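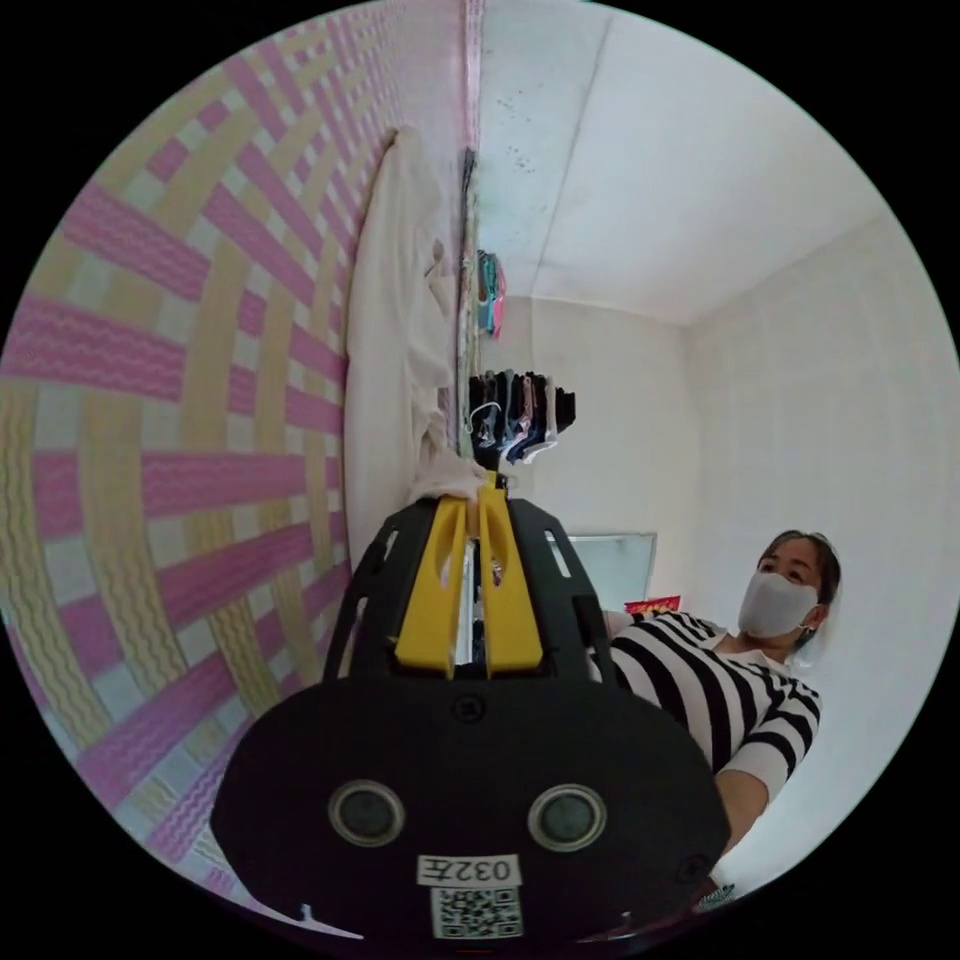 Figure 3. Hand-held gripper with yellow fingers, pinching cream-colored cloth beside the woven-pattern wall covering.

4.2 Build and trial in a furnished room

The second version of the tool, which we call Jirel, was assembled on a kitchen table with the same parts list as the first one. The open cage around the fingers was printed again with wider slots, so that the small screw between the fingers can be reached from the front without taking the shell apart. This was a weak point of the earlier Baptiste version, where each change of the fingers needed 83 minutes on average.
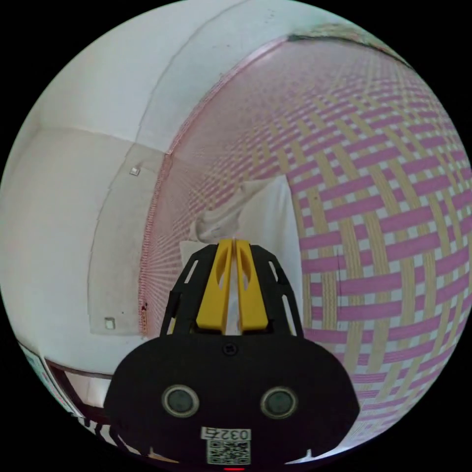

The fingers themselves are kept in yellow. We tried a gray set first, but in the recordings it was difficult to separate the gray tips from shadows in the folds of a sheet. Soft items were chosen for this trial for a practical reason: they do not break, and every home has them. They are also hard to describe by a fixed shape, and the person must decide again at each grasp where the edge of the cloth is.

All recordings in this part were made in August in a private room near the Ikau workshop. We did not move the furniture or take down what was on the walls. The wide lenses bend straight lines strongly, and we left the recordings uncorrected at this stage – the correction is done later, in the Grirkura software, with one calibration file for each tool. The calibration has to be repeated when the shell is opened.
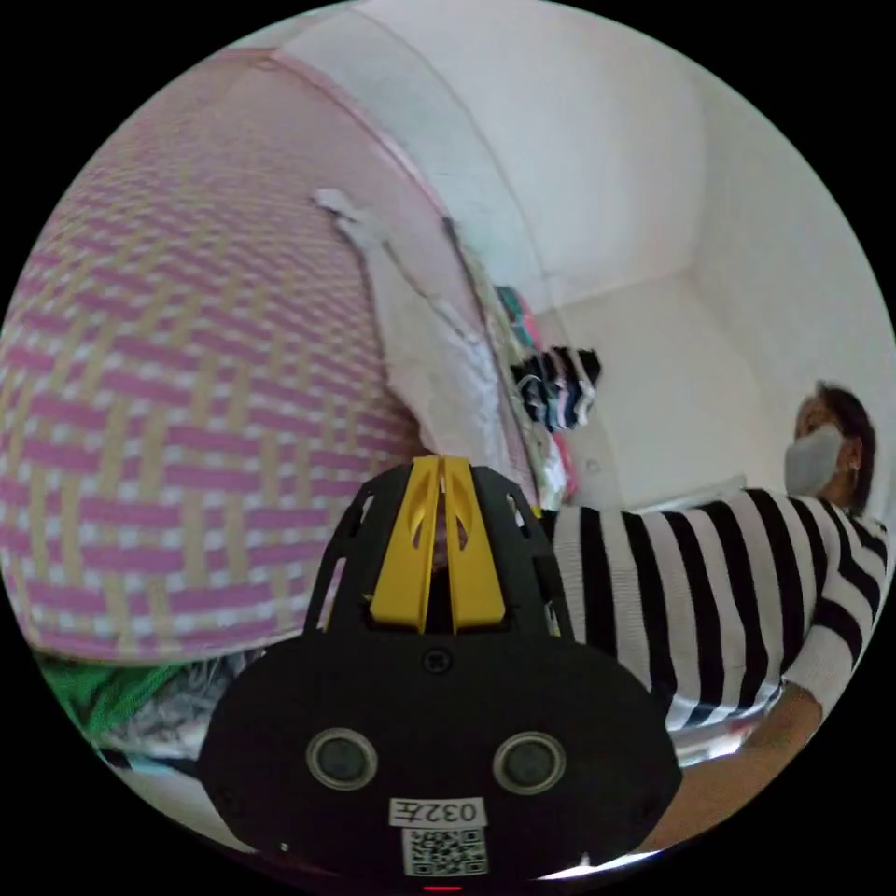

In total we kept 393 grasps. A grasp was removed from the set when the fingers closed on nothing or when the marker code on the shell could not be read for more than two seconds. Almost 6 percent of the grasps were lost for the second reason, mostly when a sleeve or a piece of cloth came over the sticker. We moved the sticker lower on the front, under the two lenses, and the problem became smaller.

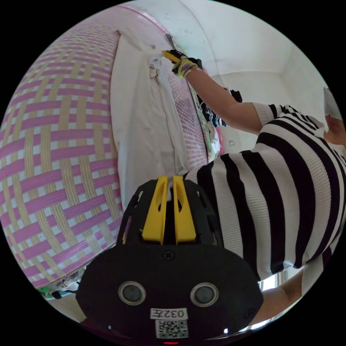
The weight of the tool remains a limit. After a long session the wrist gets tired, and the closing movement becomes slower and less regular. We therefore mark the late part of each session in the data and report it separately in Section 5.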